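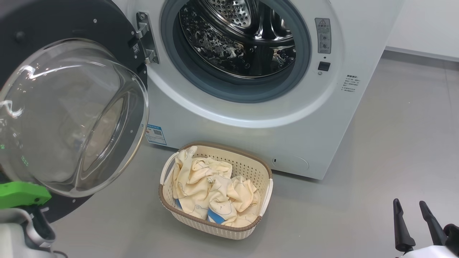 Lavton County Sheriff's Annex - Evidence and Property Room
Quarterly Inspection Checklist, April
Inspector: Sayaka Imai
Accompanied by: Sgt. Skye Niven

Scope: 311 case files sampled, all from fraud and theft investigations. Narcotics and firearms are inspected separately.

1. Access and keys

Entry log signed on every visit - Yes
Comment: Two entries on one Thursday have a sign-in time and no sign-out time. Both officers were asked to add a dated note. Do not fill in times from memory.

Door closes and locks without being pulled - No
Comment: Closer arm is weak. Work order 633 is open with Gredside Locksmiths.

Spare key in sealed envelope - Yes
Comment: Seal intact, initials match the key register.

2. Cash and checks

Cash counted by two people at intake - Yes

Any amount over $2,000 moved to the bank box by next business day - Partly
Comment: One deposit from the Kelemen Title case went over two days late. Amount agreed with the intake slip when recounted. Needs a supervisor's memo in the case file.

Checks stored flat, not folded or stapled - Yes

3. Computers and phones

Devices bagged and tagged one to a bag - No
Comment: Shelf C has a laptop and its charger in one bag with a phone. Rebag under separate item numbers.

Chain of custody form matches the tag - Yes
Comment: 125 tags checked. One form had the serial number written over. Cross out with a single line and initial it next time.

4. Paper records

Boxes off the floor - Yes, except row 4
Comment: Third quarter running. Sgt. Niven says the new shelving from Tellano is on order.

Release orders attached before anything is returned to an owner - Yes

5. Fire and building

Extinguisher charged, tag current - Yes
Exit path clear - Yes
Smoke detector tested - Yes
Ceiling stain near vent - Same size as last quarter, no drip. Keep watching.

Result: Pass with corrections. Items 1, 2 and 3 to be fixed within 30 days. Row 4 to be checked again at the next visit. Copy to the records lieutenant.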